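Chapter 5
Small Furniture, Upside Down: Legs, Frames and Joints

Most of us meet a chair or a small table from above. We sit down on it or set a coffee cup on it, and as long as it stays level we hardly give the rest of it a thought. The interesting part of light plastic furniture is underneath, and so in this chapter we are going to spend a good deal of our time looking at the side that usually faces the floor. Clear yourself a work surface, put down a cover you don't mind scuffing, and take your time – there is no hurry in any of what follows.
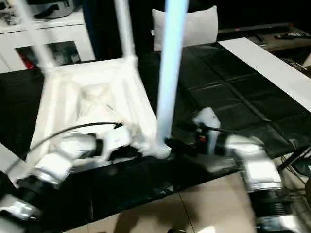
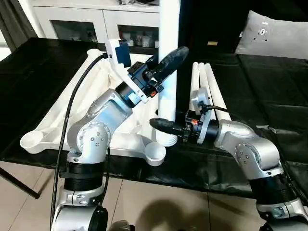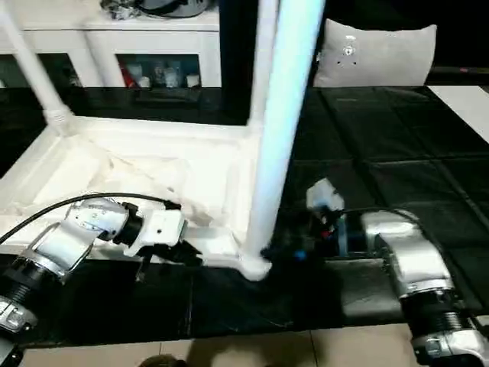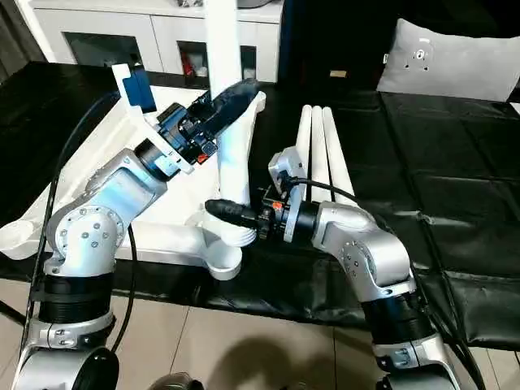 White plastic furniture parts on a covered work surface. The ribs that cross in an X under the seat in the first view are taken up in Section 5.2.

5.1 What You Will Learn

By the time you reach the review pages you should be able to name the main parts of a molded frame, tell a leg that is seated from one that is only resting in place, and choose a sensible order for putting a piece together or taking it apart. You will also begin the furniture log that you'll be keeping all the way through Chapter 8, so if you haven't bought a notebook yet, please do it before the first exercise.

Words to know: rail, rib, hub, socket, foot, splay, seat frame, creep.

5.2 Why the Underside Matters

A sheet of plastic on its own is a floppy thing. Press the middle of a food container lid with your thumb and you'll feel it give. Now turn over a plastic stool, if you have one nearby, and look for thin walls standing up from the back of the seat. Those are ribs. They make the seat stiff without making it heavy, and they help carry your weight out toward the legs, where it can travel down to the floor. A crossed pattern ties opposite corners together, so a load that lands on one side is shared with the others.

Legs that lean outward are said to have splay. A little splay gives a wider footprint and a steadier seat, but it also pushes sideways on every joint, and we'll come back to that push (with a bathroom scale and a length of string!) in Section 5.4.

5.3 A First Look at Joints

Suppose the Foltden Company makes a stool weighing 80 ounces, and its neighbor Haworth makes one of the same height weighing 161 ounces. It is tempting to say that the heavier stool must be the stronger one. Before you decide, turn both of them over and study the places where each leg meets the seat. How deep is the socket? Does the leg touch the wall all the way around, or just at a couple of spots? Write your answers in your log, with a sketch for each stool, and leave half a page blank beneath them. You will need that space when we work through the load table on page 82.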